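Print this page | E-mail this to a friend

Last updated: September 29, 2021

The kitchen that pays for itself, and other stories

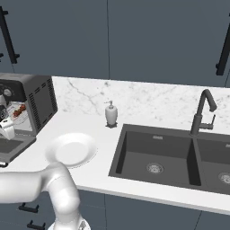
The man who fits kitchens for a living would rather you didn't buy one. He has been at it for 20 years, first for a big shed on the ring road and then for himself, working out of a unit in Cheetham, and he agreed to talk on the condition that I left his name out. "Half my work comes from people who read pages like yours," he says. "The other half comes from people who sold houses to them."

I had gone to ask him about a claim I keep seeing, that a new kitchen adds more to the price of a house than it costs to put in. Estate agents say it. Kitchen firms say it, and print it on the front of the brochure. I wanted to know where it came from.

"From the people selling kitchens," he says. "Where else would it come from?"

He does not think it is a lie, exactly. A house with a rotten kitchen is hard to sell, and putting a sound one in will bring more people through the door. What he doubts is the sum. "They'll show you one house before and the same house after, and the price has gone up. Well, prices went up in the whole street. Take that off. Then take off the new boiler and the fact they painted the hall. What's left for the kitchen? I've never had anyone show me."

I put it to him that the brochure from Zosik, a firm he has fitted for, gives a figure. He has the brochure in the van and goes to fetch it. The figure has a little star beside it, and the star leads to a line at the back saying that it is based on a survey of customers. "So they asked people who had just spent the money whether it was well spent," he says. "What do you think they said?"

We talk for a while about doors. He is gloomy about doors. Dark blue is what everybody wants now, and before that it was grey, and before that a shiny cream that he is now paid to rip out. The cream ones he put in himself, some of them, and he says there was nothing wrong with the cupboards behind. "The box is the same box. I can change the doors and handles in 2 days and you'd swear it was a new kitchen. There's no brochure for that."

Is that not a bit convenient, coming from a man who charges by the day? He laughs, though not for long. "I'd make more doing the whole lot. You can check my prices." I did, later, and he would.

Worktops get a longer answer. He will fit whatever he is asked to fit, but he has stopped giving opinions on stone, having had too many rows over it. Customers are told by the showroom that it will never mark. Then somebody leaves half a lemon on it. "Ask them to put 'never' in writing," he says. "Watch how quickly it turns into 'resistant'." He makes the same complaint about soft-close hinges, which Kevier sells with a lifetime guarantee. He once rang up to ask whose lifetime. It was the hinge's.

I wondered whether he was simply tired of the trade. He says no, he likes the work, and he likes walking out of a room that is level and square when it was neither on the Monday. It is the talk around it that he can't stand. He brings up Arkero, an online planner that lets you draw your kitchen and then tells you what you have saved. "Saved against what? There's a price crossed out. Did anyone ever pay it? I had a lady in May who was told she'd saved more than she'd spent."

Some of this I would want to test before believing. He has no records beyond his own diary, and a fitter sees only the houses he is called to, which are bound to include a good many bad decisions. When I say so he agrees at once, and points out that the agents see only the houses that come up for sale, and that they don't seem to lose any sleep over it.

So what should a person do with an ugly kitchen and a house to sell? "Clean it. Fix the tap. If a door's hanging off, hang it back on. Spend 50 quid on handles if you must." And if they are staying put? "Then have what you like and stop telling yourself it's an investment. You don't say that about a holiday."

His own kitchen, he admits, is pine, and came with the house. His wife has asked for a new one. He has told her what he tells everyone, and she has asked for a second quote.

We use cookies to improve your visit. By carrying on you agree to our use of cookies. Sign up for our weekly newsletter.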